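Durkberg talk — speaker notes
Light at work: what we can and can't claim

Slide 1. Say who I am, keep it short. Thank Ye-ji Yeo for lending me her notes on the Isine office survey.

Slide 2. The claim: brighter desks make people work faster. Ask who has heard this. Then ask who has read the study behind it. Wait.

Slide 3. The Isine survey. 441 people were sent the form, 387 filled it in. Good return. But every question was about how people felt, and none was about what they got done. Feeling more awake is worth having. It is a different claim.

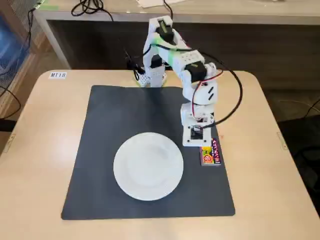

A dark gray mat on a light beige table.

Slide 4. Surfaces. Lighting guides love to talk about the lamp and skip the desk. A dark top and a pale one send back very different amounts of light, so one reading "at the desk" tells me little. Ask where the meter was.

Slide 5. Muvmont trial. 8 weeks, 4 teams, new lamps for all of them. No team kept the old lamps — so what are we comparing with? Don't be rude about this. Do be clear.

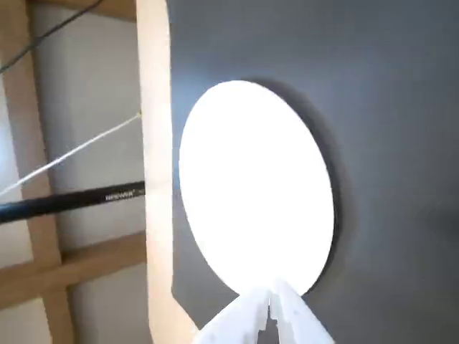
Glare: a bright round light and washed-out white surfaces.

Slide 6. Glare. More light can mean seeing less. The sales sheets I've read give it a line at best. Skip the eye diagram if time is short.

Slide 7. What would change my mind: a control group, output measured, results past the first month. Questions.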